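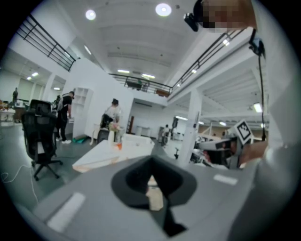 Attachment 1. Adeleke site: light gray sleeve, thin black cable on the right.

Jikgate Helpdesk
Ticket 339
Site: Adeleke, second floor
Category: Printing, shared
Subject: Packing slips from Dorkus print with the bottom lines missing
Priority: Normal
Status: Resolved, pending one follow-up
Opened: Sun 3 March

Reported problem

Packing slips printed from Dorkus on the Flernetti by the stairs are losing the last two or three lines. The address and the item list come out fine. The return code and the note under it don't print at all. Invoices from the same program look normal. The slips were OK through the end of February as far as we know. We reprinted a few older orders and those are now short at the bottom too.

We already turned the printer off and on, changed the paper, and tried a different login. Same result each time.

Log

Entry 1, support
Asked the site to save a slip as a PDF from Dorkus and open it on the screen. The return code and note are both in the PDF. The slip itself is being built correctly, so the lines are getting lost between the PDF and the paper.

Entry 2, site
Printed the saved PDF from the regular PDF viewer. All lines printed. The text was a little smaller than usual.

Entry 3, support
The viewer is set to shrink pages to fit. Dorkus isn't. Asked for the paper size shown in the printer's own menu and the paper size shown in the driver on the front desk computer.

Entry 4, site
Printer menu says Letter. Driver says Letter. The paper in the tray is Letter. The tray guides are snug.

Entry 5, support
Connected remotely. The driver is Letter under the general tab, but the saved preset that Dorkus uses is a separate thing and it was set to A4. A4 is longer than Letter, so the bottom of the slip falls past the end of the sheet. Changed the preset to Letter and saved it. Sent one test slip.

Entry 6, site
Test slip is better but still not right. The return code prints now. The note under it is cut through the middle of the letters.

Entry 7, support
Looked at the slip template in Dorkus. The bottom margin is 25. Compared with the invoice template, which has a bottom margin of 75. Dorkus doesn't show a unit next to either value. Set the slip to match the invoice and sent another test.

Entry 8, site
Everything prints, but on orders with a long item list the note now goes to a second page by itself. We would like to keep it on one page if possible. The packers throw the second page away.

Entry 9, support
Reduced the space between the item rows by one step and left the margin where it is. Used an order with 31 items to test, the longest one the site could find. The slip came out on one sheet with the note complete.

Entry 10, site
Confirmed on the front desk computer. The packing room computer still cuts off the return code.

Entry 11, support
The preset is stored per computer. The template is shared, so that part had carried over. Changed the preset on the packing room computer to Letter. Printed three slips from there, all complete.

Entry 12, site
Good on both. The laptop that goes between floors is out today and hasn't been checked.

Cause

Print preset for Dorkus set to A4 on both computers, plus a bottom margin in the slip template that was too small for this printer. The preset has the same file date as the last Flernetti driver update. We have not confirmed that the update changed it.

Still open

Check the preset on the laptop when it is back. Path is Dorkus, Settings, Output, Saved presets, Slip. If it says A4, change it to Letter, save, then close and reopen Dorkus before printing. Please reply on this ticket with the result and don't open a new one.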